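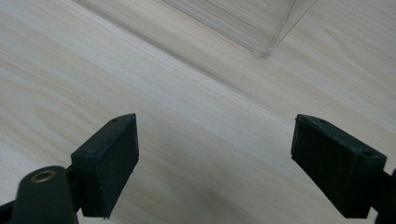
Section 4: Setting up your work surface and clear boxes

Welcome to the nicest part of the Zikex sorting system! By now you've unpacked the carton (Section 2) and checked the contents against the list (Section 3), so you can start laying things out. Set aside a quiet half hour in good daylight. A November afternoon will do, but start before three o'clock or you'll be hunting for box corners under the ceiling light.

4.1 Choosing the surface

The boxes sit happily on any flat, steady top. We're very fond of pale wood with a matt finish, and most of the tables in our Lostasville workroom have one. You get that lovely long grain sweeping across the top, and small dark things such as screws, seeds and beads show up on it beautifully.

You will need a clear area at least 700 mm wide for the standard set. If you bought the long set, allow 1331 mm.

1. Take everything off the table, including the cloth.
2. Wipe the top with a barely damp cloth, going along the grain. Then dry it with a second one.
3. Run your palm over the whole area. Crumbs and blobs of old glue are easier to feel than to see, and a box standing on one will rock for ever after.
4. Press down on each corner of the table in turn. If it wobbles, fold a bit of card under the short leg.

Caution: Don't put the boxes on a freshly oiled or waxed top. Leave it overnight at the very least, and follow the times on the tin if they're longer.

4.2 Getting the boxes ready

Each box comes with a thin protective film on the outside. It clings well and is almost impossible to spot, so if a box looks slightly cloudy, try a corner with your fingernail before you start scrubbing!

5. Peel the film from one corner, pulling slowly and low across the face.
6. Wash the box in lukewarm water with a drop of washing-up liquid.
7. Rinse, shake, and stand it upside down on a tea towel.
8. Polish with a soft, dry cloth. Kitchen paper leaves fine scratches on clear plastic, and so does the rough side of a sponge.

Note: The boxes are not suitable for the dishwasher. Ours went in once and came out shaped like a hat.

4.3 Placing the first box

A clear box on plain wood can very nearly vanish. The grain carries straight on through the sides and all you have to go by is a faint line along each edge, perhaps with a speck of light at a corner. It's a gorgeous effect once the boxes are full, but a bit of a nuisance while they're empty. Lurdes Serrano, who drew up the original Huerta layout, finds the near corner first and works from there, and we've all copied her.

9. Put the first box at the back of your area, well in from the edge of the table.
10. Bend down until your eyes are close to table height and move your head a little from side to side. One of the corners should catch the light.
11. Lay a fingertip against that corner and turn the box until it sits the way you want it. Square to the table is the usual choice, though a corner pointing towards you is very handy if you pour from a scoop.
12. Mark the corner with one of the small paper dots from sheet B (part no. 1663). Stick it to the box and keep the table clean.

Caution: Never slide an empty box across bare wood with grit underneath. Lift it, have a look, and put it down again.

4.4 Adding the rest

13. Work outwards from the first box, leaving a finger's width between neighbours. You'll want that gap when you come to lift one out.
14. Load the heaviest things first, in the back row. No single box should hold more than 100 buttons of coat size, or the same weight of anything else.
15. Write the labels last. You will change your mind about what goes where (we always do), and the labels only peel off cleanly once.

If you have the Dirkia lids, leave them off until every box is filled. They fit either way round and should drop on without pushing. A lid that needs force usually has a scrap of film left under the rim, so go back to step 5.

4.5 Day-to-day care

Dust the boxes with a dry, soft brush when they need it. Lift each one now and then and wipe the wood beneath, especially if the table gets strong sun, as an uncovered top may change colour and leave a pale patch where a box has stood. Moving the whole set along by a box's width every month or so helps keep things even.

For dividers and stacking, go to Section 5.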